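Gadano Introduces Hando Tray and Basin Set for Shared Tableware

Set moves chopsticks and soup spoons from wash-up to the serving counter with a single sort

JANEVSKI — Gadano, a supplier of tableware storage to small restaurants, school dining rooms and community kitchens, will begin shipping the Hando set in May. The set consists of a square plastic basin for collecting used or washed utensils and a flat black tray with grooved lanes for storing them in pairs. Both parts can be ordered separately.

The Hando set is intended for sites that put out chopsticks and soup spoons from a common supply. At such sites utensils are usually returned loose in one container, then matched and laid out by hand before the next meal. Gadano's design keeps the two stages apart. The basin takes mixed items in any order. The tray takes sorted items only, and its layout shows at a glance whether a pair is incomplete.

The basin has gently tapered sides, a flat floor and a wide, rounded rim that serves as a grip on all four sides. Its color is a mauve pink, chosen so that dark utensils stand out against the floor of the container. Staff emptying the basin should remove long items first, then lift it by two opposite sides of the rim.

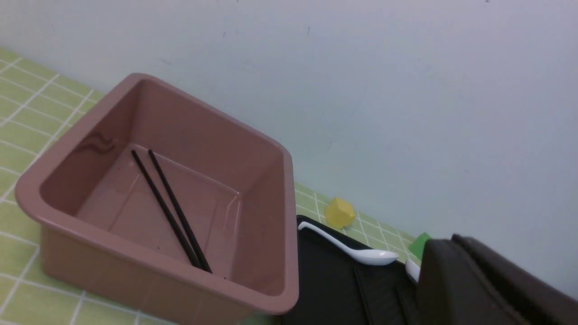 The Hando collecting basin with two black chopsticks.

The tray is molded in black plastic with a fine surface texture. Shallow grooves divide it into lanes, and a raised rim runs along the side. Chopsticks are laid in pairs along the lanes, with all tips pointing the same way. Where the chopsticks carry a decorative band, the bands of neighboring pairs should fall at about the same height; a band out of line indicates a stick that has been reversed or that belongs to another set. Soup spoons are kept at one end of the tray. They may be laid flat or rested against the rim, depending on the depth of the drawer or shelf.

During development the set was used for 60 days at Stusilach, a shared dining hall that serves 200 meals at its midday sitting. Kitchen staff there kept one basin at the return window and filled the trays at a side table between 2 p.m. and the evening setup. Two changes followed from the trial. The grooves were made shallower so that a cloth reaches the bottom of each lane, and the corners of the tray were rounded to a larger radius. A proposed lid was dropped after staff reported that it was left off during most shifts.
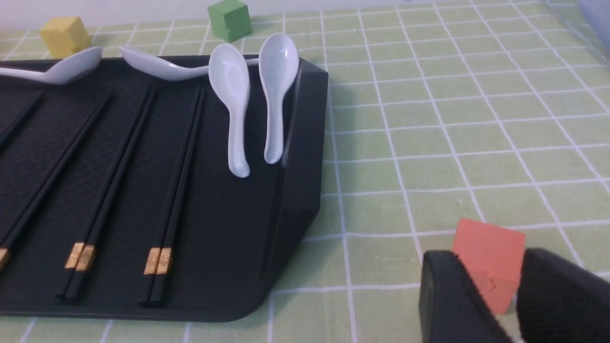
Hando tray with banded black chopsticks in the lanes and white ceramic soup spoons.

Chopsticks and spoons are not supplied with the set. The lanes accept most straight chopsticks in common table lengths. Flat-handled metal spoons can be stored in the same lanes, though Gadano recommends a separate tray for them where ceramic spoons are also in use.

Both parts may be washed by hand with ordinary dish detergent and a soft cloth or brush. Abrasive pads will dull the finish of the basin and are not advised on the textured face of the tray. Utensils should be fully dry before they go into the lanes.

The first production run is limited to 1000 sets. Orders will be filled in the sequence received, with existing Gadano account holders served from the same stock as new customers. Replacement trays will be available on their own once the first run has shipped — replacement basins will follow later in the year.

Price lists, drawings with outside dimensions and sample requests are available from the Gadano sales office in Janevski.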